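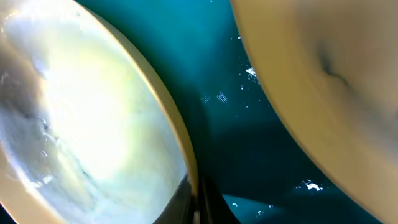
Vernent open day: heat pumps, hot water and a lot of promises
26/11/2024

I went to the Vernent open day expecting a sales pitch, and for the first forty minutes I got one. The building is a former bakery fitted out to show housing associations what a low-energy block could look like. There were 2 heat pumps on the roof, a hot water store the height of a door, and a very large screen in the entrance showing a very green number.

The number was the saving since the refit. I asked what it was being compared with. The first person I tried said "a typical building", and the second fetched Szymon Zalewska, who runs the site and was a good deal more careful. The baseline is a model, he said. The bakery's own bills were no use for it, as nobody has baked there for years. Fair enough, but the screen doesn't say so.

The tour proper started upstairs with Provel, the control system. It learns when people use hot water and heats the store to suit. We were shown a week of graphs from November, all very smooth. I would have liked to see the week when the school party came, which Szymon mentioned in passing had "confused it a bit". Those graphs were not to hand.

Sinks got more attention than I had bargained for. Vernent says the kitchens on site used 1,540 litres of hot water in a month before the new taps went in and 428 after. That is a huge drop, and I don't doubt the meter. I do doubt that flats will see anything like it. Staff here know they are being measured, and most of them go out for lunch.
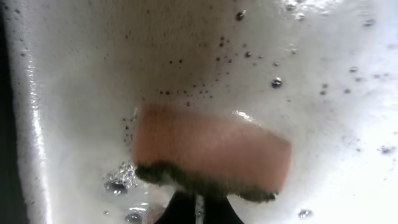
Washing-up: sponge and suds in a white basin.

After that we crossed the yard to see Tornora, the shared battery. It is a grey cabinet that hums. Our guide said it could carry the building through the evening peak, then added "in summer" when someone from a tenants' group in Wilczyńska pressed her on it. The same woman asked who pays when it needs replacing. The answer was that this would depend on the contract.

Credit where it's due: the building was warm without being stuffy, and the plant room was quieter than my fridge. They also let us read the meters ourselves. The quoted price was £244 per flat per year for the controls and servicing, and I couldn't find anyone who would say how long that price is fixed.

I have asked for the winter figures in full, school party included. Szymon says I can have them once the heating season is over.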